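From: Reshma Mkhize
Date: September 12, 2021
Re: Flu clinic reminders

Mulugeta Feyisa wrote:
> Did the second text lift bookings at Brirlow?

It did, and I'm thrilled! We messaged 1000 patients and 500 booked, lots of them older folks we hardly ever see.
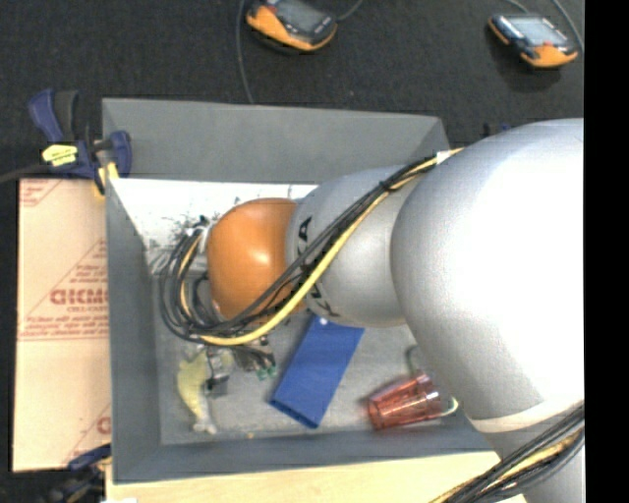 Vaccine records are my next favourite project. Yasuo wants one list for both clinics by December, and right now ours is as tangled as the black and yellow cables coiled in that grey bin. Send me your spreadsheets, please!

Reshma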